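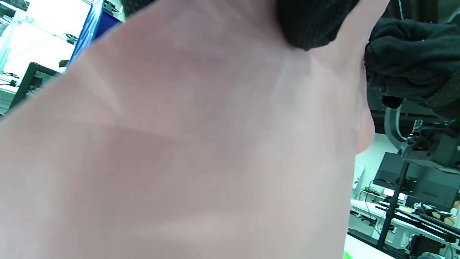 I have never been able to start a new year at a desk full of last year's leftovers, and so the first proper job of January is always the workroom. It isn't a job I look forward to exactly, but I do get a funny sort of pleasure out of it once the kettle has been on and I've stopped pretending there are more urgent things to do. The place to begin is with the cables, I've decided, after years of beginning with whatever was nearest. There is a dark tangle of them down by the white shelving, under the little 32 on the wall, and as long as they lie there every other bit of tidying feels like dusting round a hedge. The long white desk is the other trouble spot, as it collects bits and pieces the way a coat pocket collects receipts, but a desk can be cleared in an afternoon if you're firm with yourself. Cables want patience.

We are in the old part of the Woldemariam building, which went up in 1871 as a seed warehouse and has been all manner of things in between, and there is not one cupboard in it that came with the walls. Everything we keep things in had to be carried up the stairs by somebody. I mention this because people who visit always say how lucky we are to have so much room, and we are, but room without cupboards is only floor, and floor fills up.

My method, if it deserves the word, came from my aunt Ebise Bogale, who kept a haberdashery in Korkham from 1950 until her knees gave out, and who could lay her hand on any button you asked for without looking. She used to say that you can't put a thing away until you know what it's for. (She also said you should never tidy on an empty stomach, and I follow that one even more closely.) So I don't sort by size or by colour or by how nice the box is. I sort by what I'd be doing when I wanted the thing. Screen cables go with the screens. Chargers go by the door, where people stand patting their pockets on the way out. Anything with a plug on one end and a mystery on the other goes into the biscuit tin, and the biscuit tin gets looked at again in March, and whatever hasn't been asked for by then goes to the recycling people. I have only regretted this once and it was a very obscure lead.

Kidus Demissie, who I share the room with most mornings, thinks the biscuit tin is cruel. He is a keeper. He keeps the boxes that things came in, and the little bags that were inside the boxes, and he'd keep the silica gel too if I let him. We have had words about it over the years, all friendly, and have more or less settled on a treaty where he gets the bottom shelf to fill as he likes and I don't comment on it. I'm commenting on it now, of course, but he doesn't read this.

For tying the cables up I've gone off the plastic ties completely. They're quick to put on and a misery to get off, and you end up going at them with scissors and nicking the lead. I bought a roll of the soft fabric sort that grips itself, 200 strips to the roll, and at the rate I'm going it'll see me into retirement. Coil the cable loosely, over and then under so it doesn't twist, and put the strip nearer the plug end than you'd think. Hamdia Worku showed me the over-and-under trick when she was doing sound for the choir, and I must have asked her to do it again five times before my hands understood. I still get it wrong if someone's talking to me.

A word about clothes, as I learnt this the silly way. Wear something with sleeves that will push up and stay up! I did a whole morning once in a big loose cardigan and caught the cuff on every single thing I reached past, including a full mug. A good ribbed cuff is what you're after, snug enough to hold. And take your rings off, and your watch.

Then there's the labelling, which is my favourite part and the part I'm worst at stopping. I've tried sticky labels, masking tape, and those paper tags with string that make everything look like a jumble sale. The tags look lovely and fall off. Masking tape folded over into a flag is ugly and lasts for years, so masking tape it is, written on in pencil so that I can change my mind. Last winter I went a bit far and labelled the shelf where the labels are kept, and Kidus put a tag on my teacup.

I haven't started on the desk yet. Chaltu Jemal is lending me 2 shallow trays from her mother's bakery, the sort they used to carry buns on, and my plan is to put all the small parts in one and all the tools in the other and then see what's left over that is neither. I suspect it'll be a good deal of it. There's a drawer full of screws at home waiting for the same treatment, and the airing cupboard, which I'm not going to think about until the days are longer.

If anyone has a clever way of storing cables that are too thick to coil nicely, please do write and tell me. At the moment they're going over a coat hook and they look like something at the back of a stables.

Posted January 12, 2022

Contact | © Bikar Notebook, all rights reserved | Back to top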